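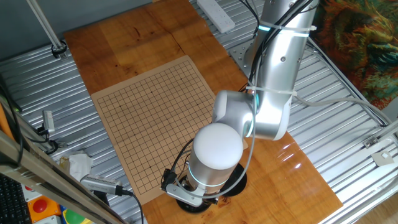 2. Planning the purchase

Draw up the equipment list before asking Lemlow for a quotation. The arm price covers the arm and its controller only. The gripper, bracket, cabling and stop control are ordered as separate lines, and the work surface is left to the buyer. A wooden top resting on a corrugated metal platform, with the arm bolted down through a flat mounting plate, is an acceptable layout for board handling and similar light work.

2.1 Preparing the list

1. Measure the work surface. Record the length, the width and the thickness at the mounting point.

2. Choose the gripper. Enter the bracket on its own line, as it is not supplied with the gripper.

3. Measure the cable route with the arm at full reach, then add 21 cm of slack at each joint. Enter cable ties under consumables.

4. Enter one emergency stop for each operator position.

5. Allow one power strip for the controller and accessories. Do not share it with heaters or cleaning equipment.

6. Enter the test materials. For the Fotdale placing routine these are one printed board and one set of stones or disks.

Note: Sensors and their clamps are priced by Intarasuk and appear on a second invoice. Both invoices should be charged to the same budget code.

2.2 Budget figures

Mounting kit: 441 euros
Gripper bracket and fittings: 489 euros
Delivery from the Kostinholm depot: included
Lead time: 9 weeks from receipt of order

Prices are held until the end of September. Orders placed after that month are quoted again — the lead time may also change.

Caution: Do not drill the work surface until the mounting plate has been delivered. Hole spacing differs between plate versions.

Caution: Keep keyboards and loose items outside the reach of the arm. Include this clearance when measuring the room, and enter the total floor area on the order form.

Proceed to section 3 when the order has been confirmed.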